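4.3 Failures the success rate does not show

The Sollen policy was trained on 3,000 hand-held demonstrations of table clearing and reported to finish 80 of 100 trials. We do not dispute the count. We doubt what it was counting. A trial was scored as a success if the object had left the table when the clock ran out, and the log has no field for how it left. In November we went back through the Trirkerberg home recordings, 1,431 clips in all, and looked at the moments just before contact. Thin-rimmed containers set upside down on a smooth cloth were the worst case. The policy closes at the height it learned for upright boxes, the pads ride up the sloping wall, and the container is pushed away until it drops off the far side. The scorer marks that as cleared.

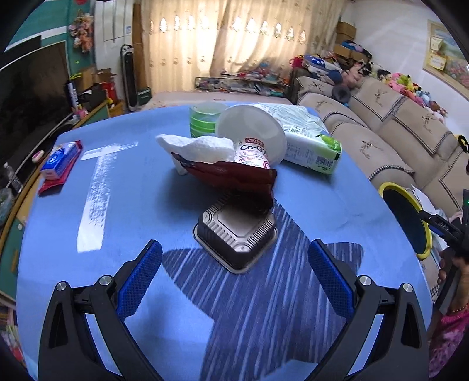
Clutter makes this harder to catch. With soft or leaning things close behind the target, a slipped grasp can end with the jaws closed on a neighbor, and the Parisi width sensor reports a hold either way. The sensor knows how far apart the fingers are and nothing else. We would not call that grasp detection.

The second group of faults came from the waste bin. Lurnix describes its force limit as a safety feature, and on flat objects it may be one. On a round rim it did little. When the pads open outward against the inside of the bin, the load is shared between two sides, and neither side alone reaches the limit that should stop the motion.

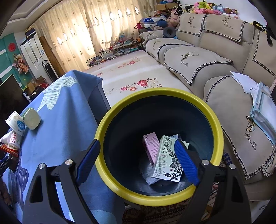 Figure 4. Home tasks used in the fault review: table clearing (first) and bin handling (second).

We tried lowering the limit. False stops went up, and the outward push still got through in several runs - which suggests the threshold was never the real problem. A policy that cannot tell pressing from holding will not be fixed by a smaller number. Until the logs record contact on each pad separately, we think the published rate should be read as an upper bound.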